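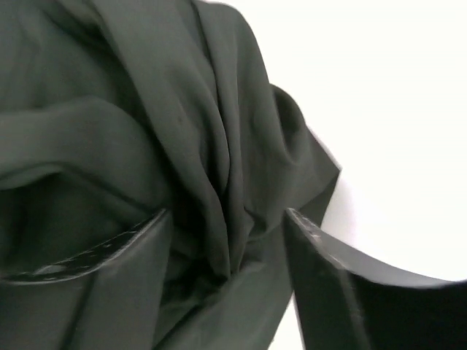
The regression had a signature, and Dorottya Balogh had been staring at it since lunch. Grasp confidence came back at 0.94. Jaw force settled inside its band. The planner then asked the perception node for a free edge of the cloth, and the perception node said there wasn't one.

"Run 261 again," Celeste Louro said from the other desk.

"I've run it four times."

"With the old weights?"

"Old weights, new weights, and the weights from July that we said we'd deleted."

Celeste rolled her chair over. The replay tool, which was called Hikau for reasons that predated both of them, stepped through the log one tick at a time. Depth on the left, color on the right, the state machine printed underneath in green type. APPROACH. CLOSE. VERIFY. At VERIFY the edge detector received a wrist image and returned an empty list. The state machine waited 80 milliseconds, asked again, received another empty list, and went to ABORT.

"There's an edge right there," Celeste said. She put her finger on the glass, on the flap of green cloth standing out against the white. "A child could find that."

"The segmenter finds it. Look at the mask." Dorottya switched layers. The mask was good. It followed the cloth down the diagonal, out around the flap and back in again. "So the mask goes to the contour filter, the contour filter produces candidates, and the candidates go to Psarras."

Psarras was the scoring module. It had been written by a contractor who left two comments in the whole file, one of which was a phone number.

"And Psarras throws them away," Celeste said.

"All 18 of them."

They read the code together. It was not long. Each candidate was transformed into the gripper frame, tested for reachability, tested for curvature, and then tested against the finger model, so that the planner would never mistake the rim of a finger for the hem of a garment. Anything inside the finger volume was discarded. Dorottya printed the finger volume to the console. She read the numbers and then read them again.

"How wide is a finger?" she said.

"Depends which finger."

"The one in the config."

Celeste opened the config. The entry was dated 28/03/2018, under a commit message that said "Rendham geometry, temp." The Rendham gripper had jaws like snow shovels. It had gone back to its owner before either of them was hired, and its dimensions had stayed on as the default for any tool that failed to declare its own.

"Ours declares its own," Celeste said.

"Ours declares its own in the driver. Psarras doesn't read the driver. Psarras reads a parameter, and the parameter got renamed in the last merge."

"Who renamed it?"

Dorottya ran blame on the line. There was a silence of moderate length.

"It was a better name," Celeste said.

"It was a much better name."

"Why didn't the unit tests catch it?"

"The unit tests use the Rendham."

Celeste went back to her own desk and fixed it. The change was one line in Psarras and 17 in the tests. She also removed the default, so that a tool with no declared geometry would refuse to start — an idea Dorottya had proposed in the spring and been outvoted on. Neither of them brought that up.

The build took long enough for coffee. When it finished, Dorottya loaded run 261 into Hikau and let it play. APPROACH. CLOSE. VERIFY. Eleven candidates survived. The highest score sat on the flap, and the state machine printed REGRASP.

"Ship it to Drindness?" Celeste said.

Drindness was the live cell, two floors down, with a bin of cloth and a night queue already scheduled.

"Not yet." Dorottya was scrolling. Under REGRASP, in the same green type, the planner had begun to print its estimate of which side of the cloth was the outside. It printed LEFT, then RIGHT, then LEFT. "How long has it done that?"

"It never got this far before," Celeste said, and rolled her chair back over.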